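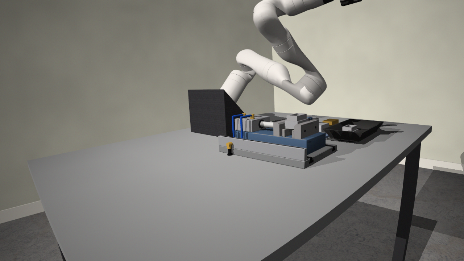
Flonance Components
Joint Consultative Group on Automation
Minutes of the August meeting, held in the training room at 2 p.m.

Chair: Tala Khasawneh, Operations
Minutes: Quyên Đặng, Staff Side Secretary
Also present: representatives of Assembly, Maintenance, Quality, Human Resources and the night shift. Apologies were received from Stores.

1. Minutes of the previous meeting

The minutes were agreed as a correct record, subject to one change. Under item 4, "will be retrained" should read "will be offered retraining". The staff side asked that the difference be noted.

2. Press station: progress report

The Chair reported that the simulated layout of the press station had been issued to all members with the papers. It shows the robot arm raised above the table, with the press along the back and the parts tray to its right. Demissie, the integrator, had asked for comments before any equipment is ordered.

Maintenance said that access to the back of the press had not been settled. At present fitters reach the hoses from either side, and they would not wish to lean across a table to do so. The Chair agreed that the question should go to Demissie in writing.

The Assembly representative asked whether the clear part of the table was meant for a person to work at. The Chair said that no decision had been made. Assembly's view was that if someone is to stand there for any part of the shift - even for checking only - the height of the table and the reach to the tray should be tried out by the people who will do the job, including the shortest and tallest members of the team.

The target remains 1000 parts per shift. Quality noted that this figure assumes no stops for inspection and asked that it not be quoted to customers until a trial has been run.

Action: T. Khasawneh to write to Demissie on rear access.
Action: Assembly to name staff for a table height trial.

3. Effect on posts

Human Resources confirmed that 32 employees currently rotate through hand loading at the presses. There are no compulsory redundancies in the plan. Five posts would change title to cell operator, with duties covering start-up, clearing of faults and first checks on parts. The remaining staff would continue in the present rotation.

The staff side welcomed the assurance but recorded two concerns. Hand loading is one of the few seated tasks on the floor, and several colleagues have been placed on it following medical advice. If it is reduced, other suitable work must be found before the change and not after it. The second concern was pay: clearing faults is at present a maintenance duty and is graded as such.

Human Resources undertook to bring a grading proposal to the next meeting. The Chair did not accept that all fault clearing was of the same grade, and the point was left open.

Action: Human Resources to table a grading proposal and a list of alternative seated work.

4. Training

Two places have been reserved on the first operator course. The night shift representative objected that the course runs only in the daytime and that night staff had missed the last one for the same reason. It was agreed that one of the places should go to nights, with paid rest before and after.

Shift records for the new cell would be kept in Hostero. Members asked whether the system would log the speed of individual operators. The Chair stated that it would record stops and part counts by cell only. The staff side requested this in writing.

Action: Q. Đặng to draft wording on the use of Hostero records, for agreement with the Chair.

5. Noise and air

Quality reported that the Filtero extraction unit on the existing presses is due for service. Members asked that noise readings be taken beforehand, to allow a fair comparison once the new station is running. Agreed.

Action: Maintenance to arrange readings.

6. Any other business

The canteen microwave was raised again and referred to Facilities.

The meeting closed at 3.15 p.m. The next meeting will be arranged when a reply has been received from Demissie.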